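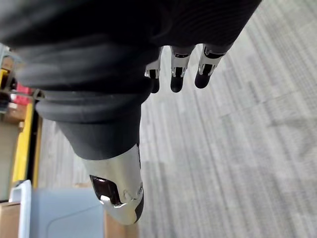
Sadao thinks the 2000 m splits from Thursday are too good to trust, and that I should re-measure the outside lane before getting excited. Fair. Did it at lunch with the wheel, two passes, 6 cm apart over the full lap. Good enough for me!

So the splits stand, and I'm thrilled. Arley group, flat shoes, no pacing lights:
first 100 m nearly always too fast (everyone, every rep)
middle laps dead even
last lap quicker for all but one runner

The even middle is what we've been after since April. Asuka Fujimoto's idea of calling the time at the far bend as well as at the line seems to be doing it – they hear it early enough to fix it. Want to try it again with the Brivodham juniors, who go out like rockets and then hang on.

Stride counts: pods gave 2344 for the longest session, hand count off the video almost the same. Didn't expect them to agree that well on the bends. Pod on the left shoe only. Try right shoe next, same runner if Tôn's calf is OK.

Trusari timing gate dropped one finish, rep 4. Battery? Swapped it, no drops after. Keep a stopwatch going anyway.

To do: send Sadao Hirano the wheel numbers, chalk the far bend mark again (rain took most of it), ask Asuka if she can call both points alone or needs a second person.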